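Speaker notes – Chantelle Xaba, Tumelbridge, 2026-05-14

Open with the question: can machines take over shop-floor chores yet? Our answer is "in part."

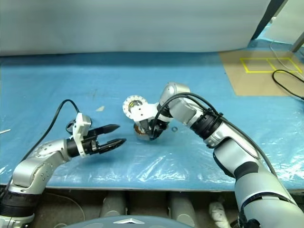 *Two arms at the covered table.*

Pause. Mention the 310 trials planned under Urketti. Film is harder to handle than metal – it has no fixed shape.
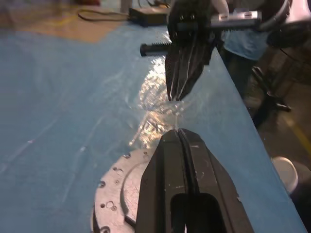
*Plastic film held between two grippers.*

Move on to fitting parts. Invite questions on household work. 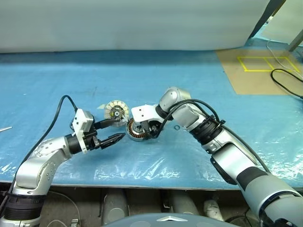
**Section 8: Motor assembly**

Rotor and stator must line up closely. Budget figures are held for November.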